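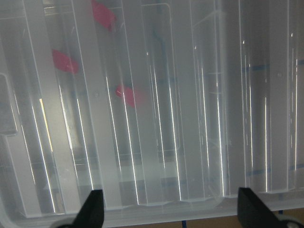 List: vamgate-storage
From: Eugénie Mallet
To: the list
Subject: Re: clear boxes or colored trays for small parts?

Dear Jacqueline, dear all,

Thank you for your question. I waited a few days before answering, as I wanted first to finish our own tidying. I answer between your lines.

Jacqueline Leblanc wrote:
> We must empty the Stisura cupboard before the end of April and we have
> 61 cartons of small plastic pieces, mostly in bad cardboard. I am
> thinking of the Jerberg clear boxes with lid. Does one really see
> through them? In the catalog everything looks like glass.

It is not like glass. The floor and the lid of ours have ribs, and the plastic is a little milky. Strong colors pass through very well. A red or pink piece you recognize at once from the other side of the table, but you see a soft patch of color and no edges. If the piece is near to the plastic it becomes brighter. With white or gray pieces we had more difficulty, and for those I would put a label without any discussion.

So my answer is: you see that there is something and which color it is. You do not see if it is the 2 mm model or the 5 mm model. If this is enough for you depends on your pieces. For us it is enough for the red ones, which are all the same.

> Also I read that the lids are a problem when the boxes are stacked.
> Is it true?

Partly. The lid is thin for its size, and if you press in the middle it bends. We stack two boxes with light things and it is fine. With three I saw that the lowest lid was pushed down and one corner had come up. I now put the heavy things at the bottom of the shelf, in the old wooden cases from Le Goff, and the clear boxes only above.

There is another small thing with the lid. When you work at the table you do not want to remove it completely, it takes as much place as the box itself. I leave it on the box and slide it partway, so that one end is open, and I take the pieces from there. At the end of the work I slide it back. But please check that it is well closed on all four sides. I carried one box up the stairs with one side not closed and I spent my lunch hour on my knees.

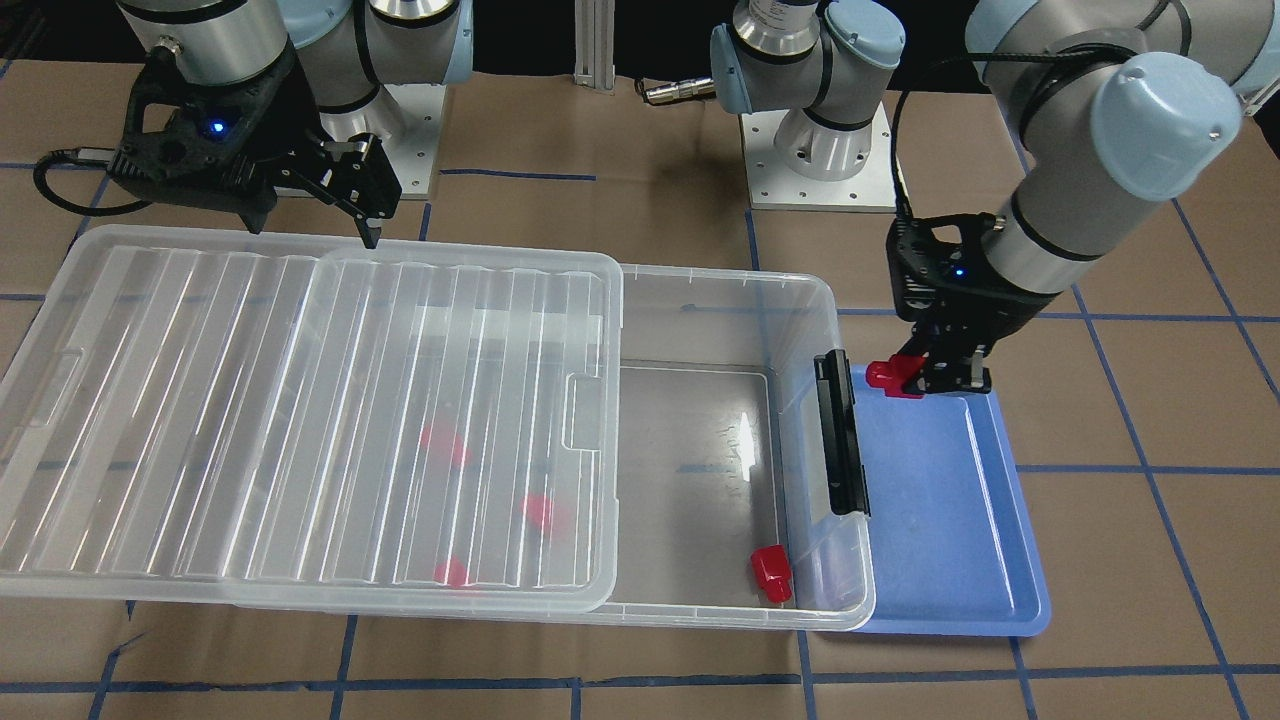

> And for sorting, do you put the pieces on the table or directly from
> one box to another?

Always by a tray. We have a shallow one in light blue with a raised edge, and the small pieces do not roll away from it. Red on blue is very easy for the eyes. I put the tray flat at the right of the box, as near as possible, even with its edge a little under the end of the box, so that nothing can fall between the two. I empty the tray before I begin a new kind of piece. This sounds evident, but at the beginning I did not do it and I mixed two deliveries.

The table is covered with brown paper, and on the paper we have put lines of blue tape, which make squares. I recommend this very much. Each thing has its square, and when the box must go back to the same place you do not have to think. Ordinary kraft paper is good, it costs little and you can change it when it is dirty. For the tape, take a dark color, I find that a pale one is difficult to see in the evening.

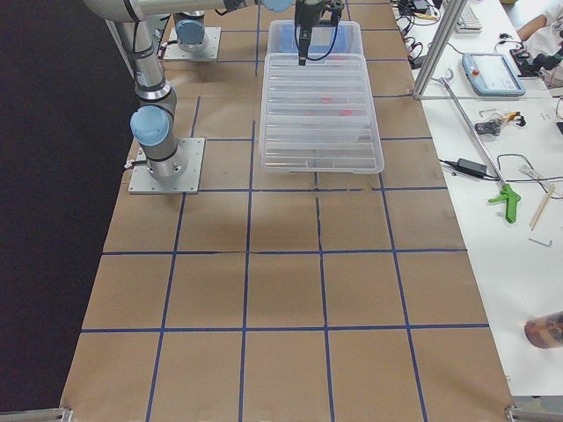

Clear box on the taped paper, with a few red pieces showing near the middle of its floor.

> Last question, how many pieces do you put in one box? I would like to
> fill them to the top and be finished.

I understand you very well, but I would not. Our rule is 96 pieces in a box and not more, even when there is still place. It is a number that we can divide easily when we check the stock, and the box stays light enough for one person. When it is full to the top, the pieces at the bottom are never used, and you must turn everything over to find one.

For your 61 cartons I would begin with a few boxes only, and order the others when you know which size is good for you. The Jerberg ones exist in a low version also. I have not tried it, perhaps somebody on the list has and can tell us if the lid is the same.

One question from my side. The ribs in the floor collect dust, and a cloth does not go well to the bottom of them. I use a soft paint brush, dry, and then a damp cloth. Does somebody have a faster method? Water with dish soap left white marks on one of our lids.

If you would like to borrow our tray for a week, Jacqueline, write to me directly. I am in the office in the morning until noon.

With kind regards,
Eugénie Mallet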